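The question put to Kesara's household robotics group is a plain one: when will a machine tidy a family living room without help? Its director, Eyerusalem Assefa, declines to give a year.

“Folding and stacking attract the attention,” she says. “Most of what people do at home is smaller than that. They lift lids, press catches and turn things over.”

Her group has therefore turned to the toy cupboard. Board games with hinged flaps ask for a light touch at an awkward angle, and a flap pushed too hard may jam or snap.

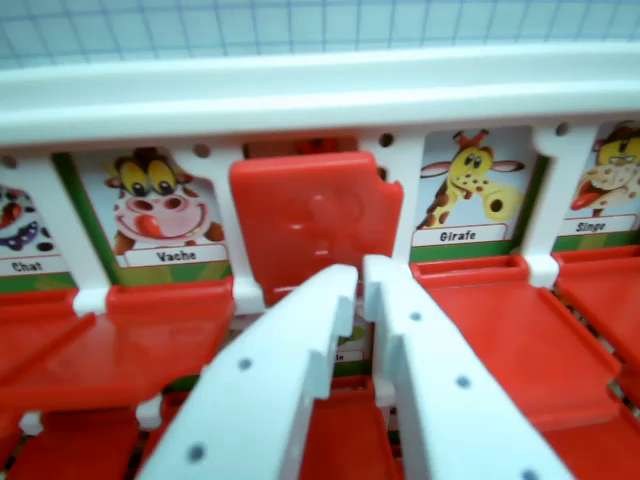 Progress has been uneven. In trials held in October, the gripper completed five games out of nine without a person stepping in. The remaining four were stopped early – three of them when a finger slipped from the edge of a flap.

Vistico, which supplies the group's control software, regards the result as encouraging. Others in the trade are more cautious. Degefa, a maker of warehouse equipment, has no plans to enter the home market and points out that its own machines still handle only goods of known size and weight.

Assefa does not dispute the comparison. A warehouse can be arranged to suit the machine, she notes, and a family home seldom is.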